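Home About Archive Contact

Jackets before the cold

Posted 17th September

I put off folding jackets longer than any other laundry. Shirts are easy, towels are easy, but a jacket has a lining, a collar and two sleeves that go wherever they want. I finally cleared a white table and started with the navy one. I lay it out flat, pull each sleeve straight and smooth the creases toward the hem. 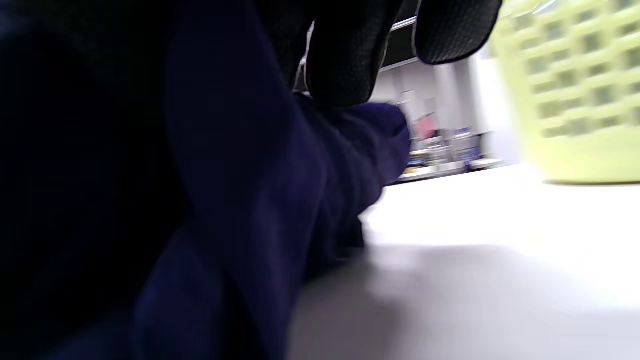

Sibusiso Maluleke wrote to me after my last laundry post that sleeves should go behind the back before anything else gets folded, and that smoothing the front first is wasted work. I tried it his way and it does save a step. My old way left a lump under the collar.

Hoods are harder. With a teal jacket that has a zipper down the front, I close the zipper first, spread the hood flat and fold it down over the shoulders. Then the sides go in and the bottom comes up in thirds.

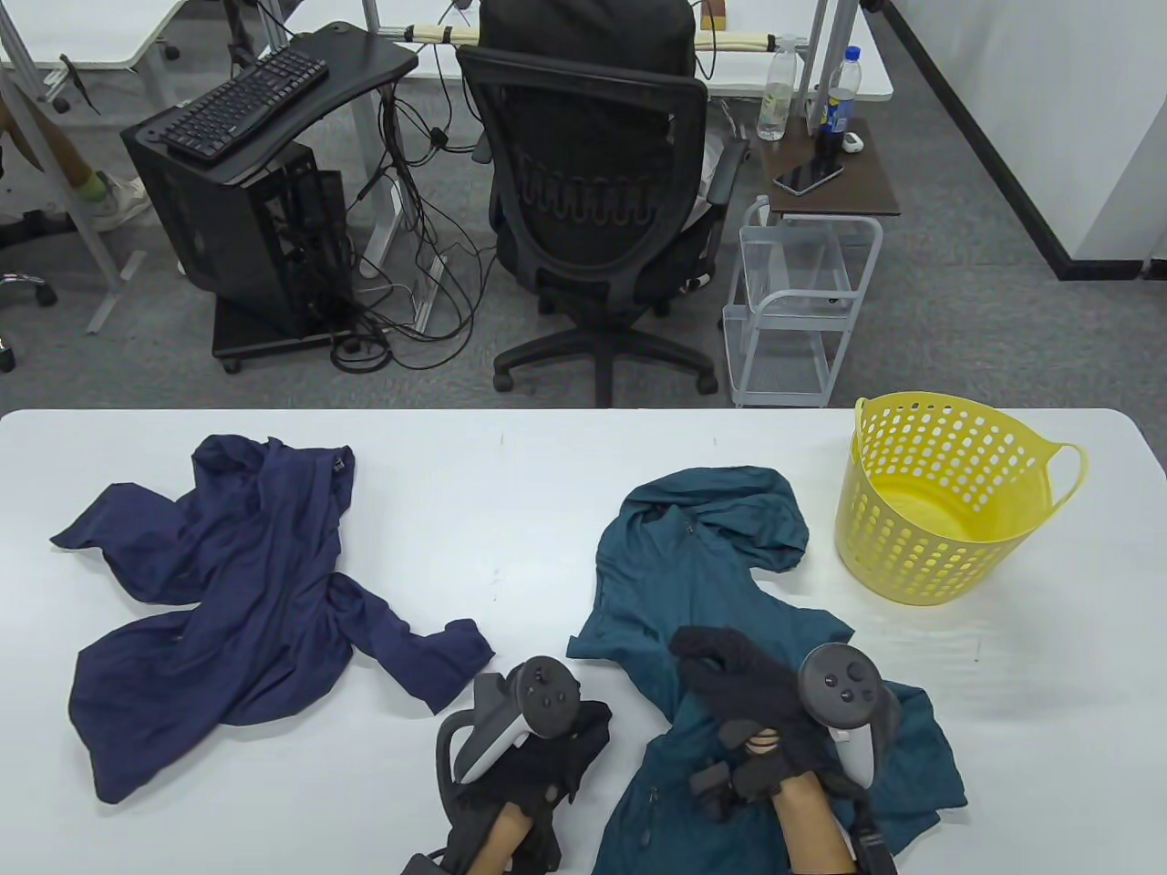

After that it goes in the basket, heaviest jacket on the bottom. I used to hang everything, but the closet in our Riltstead apartment is 38 inches wide and the coats need it. Folded jackets stay on the shelf until February, when I wash the lot again.

4 comments

Marge: I roll mine. Takes less room.

DT: Do you fold rain jackets too? Mine get a crease that never comes out.

Author: Rain jackets I hang, on the back of the door.

Marge: Same here.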